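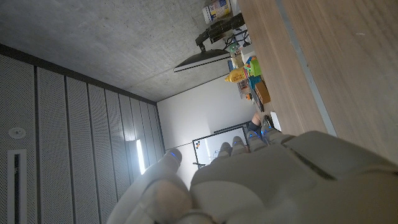 Is the Narix evidence bag kit suitable for a small security office that handles theft reports and has no property room of its own?

The kit suits such an office well for the first hours after an item is collected, provided that a locked cabinet and a written log are already in place. It does not replace either one.

## Scope of this review

The Security Services Office at Ituvine purchased the Narix Property and Evidence Kit in April to replace a mixed supply of paper envelopes, clear tape and handwritten tags. The office takes reports of theft, vandalism and threatening mail from tenants on the site. It does not investigate crimes. Its duty is to receive an item, protect it, record who has handled it and turn it over to the police when they ask for it. The kit was reviewed with that limited duty in mind, and offices with sworn officers or laboratory contacts will have needs that are not addressed here.

The kit was used on every shift for 23 weeks. Items sealed during that period included access cards, a cut padlock, several letters, a laptop charger and a quantity of found keys. Liquids and sharp objects were tried only with training items.

## Contents

The kit comes in a hard case with a carrying handle. It holds clear plastic bags in 3 sizes, paper bags for damp items, a roll of numbered seals, a pad of two-part custody forms, gloves, a short steel ruler and two permanent markers. The clear bags are supplied in packs of 30. Refills can be ordered separately, and the office did so once.

The instruction card inside the lid is printed on both sides. The front is useful and covers sealing and labeling in plain terms. The back is mostly a parts list.

## Bags and seals

The clear bags are the strongest part of the kit. The plastic is thick enough that the cut padlock did not wear through it, and the writing panel accepts ballpoint ink without smearing. Each bag has a number printed along the top, repeated on a tear-off strip that can be stapled to the incident report. Staff who had previously copied numbers by hand made fewer errors once the strip was available.

The closure is a wide adhesive band that shows a pattern when it is lifted. The office tested this on empty bags. When a bag was peeled open slowly at room temperature, the pattern appeared each time. When the bag had first been kept overnight in a freezer, the pattern was fainter and could have been missed by a person in a hurry. Offices that store items cold should add a signed strip of tape across the closure.

The paper bags are adequate. They stand open on a desk, which helps when one person is working alone, but the bottom fold is weak and anything heavier than a pair of shoes should be carried from underneath. The numbered seals supplied for them stick firmly to paper and less firmly to cardboard boxes.

## Custody forms

The two-part form has space for 5 transfers. For this office that was sufficient in nearly every case. One item, a letter that went from the front desk to the shift supervisor, to the cabinet, to the legal office and back again before it was released, required a continuation sheet, and the kit does not contain one. A plain page with the bag number written at the top was used and was accepted by the receiving agency.

Two points about the form should be noted before purchase. The field for the time of collection is too small for a time written with "a.m." or "p.m.," and staff began to use the 24-hour clock for that reason. The field marked "Condition" gives no guidance, and entries varied widely from one shift to the next. The office now requires a short description of visible damage or the words "no visible damage." This instruction was added to the post orders and would be better printed on the form itself.

The second copy is yellow and reproduces poorly on a scanner set to black and white.

## Case and storage

The case closes with two latches and accepts a small padlock, which must be bought separately. It fits under a standard desk. Sealed items should never be left in it. The case is for supplies, and during the second week an officer placed a sealed bag inside at the end of a shift, where it stayed until the morning count. Nothing was lost, but the log showed a gap of 6 hours that had to be explained in a memorandum. A label reading SUPPLIES ONLY has been placed on the lid.

## Comparison with other products

The office had earlier used bags from Morsy, which are less expensive and are sold without forms or a case. Morsy bags are thinner, and the number appears in one place only. They remain in use for lost property that has no connection to a reported crime, and they serve that purpose satisfactorily.

A sample of the Broston kit was also examined. Its forms are better designed than those from Narix, with a larger time field and a printed continuation page. Its bags come in a single size, however, and a standard business envelope must be folded to fit. Folding a threatening letter is exactly what staff are trained to avoid, and the Broston kit was set aside on that ground.

## Training

New staff were able to seal and label an item correctly after some 23 minutes of instruction, including practice with a training bag. The most common mistake was sealing the bag before filling in the panel, which leaves the writer pressing a pen against the item inside. Supervisors should watch for it in the first month.

## Recommendation

The Narix kit is recommended for site security offices, school district offices and property managers that receive items connected to a crime and hold them for a short time. Purchasers should budget for a padlock, prepare their own continuation sheet and set the scanner to color. Offices that already own a good supply of forms may prefer to order the Narix bags alone, in the medium and large sizes. The small size was used mainly for keys.

The office has placed a second order for the medium bags and will keep the kit at the front desk.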